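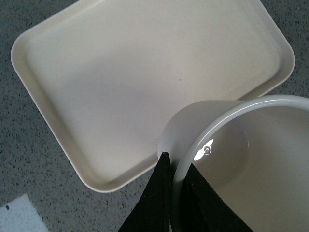 Film on black tea since we moved to Zurkbridge

Search this forum Keywords Go

Posted by Edgardo Calimlim, July 28, 2023

Good evening to all. I have a question regarding tea and water, and I hope it is the correct section.

We moved from Stenlow to Zurkbridge. In Stenlow my black tea was clear and had a bright red colour. In the new house I use the same tea and the same kettle, and the tea becomes brown and dull. After some minutes there is a thin film on top, and when I drink, it leaves a dark ring inside the mug. The flavour is flat also. My wife says that it is only my imagination, but she drinks coffee.

I have already tried to boil the water longer and to use more leaves. More leaves made it bitter and the film remained. I am considering a filter jug called Pisoleo, which costs 135 dollars in the shop here. It seems to me a lot for a jug. Has somebody used it? Or is there a cheaper way?
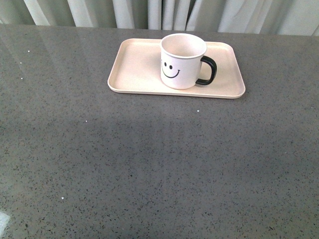
Our tray and mug on the bench in the new kitchen.

Reply from kettle_moraine
Hard water. Welcome to Zurkbridge, we all have it. The film is calcium getting together with stuff in the tea. Look inside your kettle, if there's white crust there's your answer. Boiling longer won't fix the taste.

Reply from Edgardo Calimlim
Thank you. I have looked and yes, there is a white crust on the bottom. In Stenlow I cleaned the kettle maybe one time in the year.

Reply from dorrie_b
Before you spend anything, put a small squeeze of lemon in the cup. Film gone! I do it every morning and I don't even notice the lemon any more. And for the kettle, a spoon of citric acid from the baking aisle, fill it, boil, leave it 21 minutes (my timer is stuck on 21, long story), tip it out and rinse it well. Much nicer than vinegar, which stinks out the whole house.

Reply from oldleaf
I disagree about the lemon. It takes the film away but it also makes the tea paler, and if he takes milk it's a bad idea altogether. Edgardo, do you take milk?

Reply from Edgardo Calimlim
Yes, I take milk in the morning and none in the afternoon. So the lemon is perhaps for the afternoon.

Reply from kettle_moraine
I had the Pisoleo. It works, but the cartridge is what gets you. Mine was finished in 2 months and by the end the film was back. I gave the jug to my sister and now I buy a 12 litre box of soft spring water only for tea. Tap is fine for cooking.

Reply from oldleaf
Buying water in boxes when there's a perfectly good tap is silly in my opinion. Change the tea. Zamora do a strong loose blend that stands up to hard water, lots of small broken leaf, and you get a proper colour out of it. A delicate tea will always taste of nothing here.

Reply from kettle_moraine
Strong blend still gets the film, mate. You just can't see it under the milk.

Reply from oldleaf
If I can't see it and can't taste it I'm not going to worry about it.

Reply from Edgardo Calimlim
I thank everybody for the advice. I have done the citric acid as dorrie_b explained and the kettle is again clean inside. The tea is a little better, but the film did not disappear. With lemon it did disappear, this I can confirm. My wife has now admitted that the film exists.

I will order a small packet from Zamora for the mornings and I will wait with the jug. One more question: does the citric acid remove also the dark ring in the mug, or do I need something different?

Reply from dorrie_b
Bicarb on a damp cloth for the mug. Rub it round and rinse.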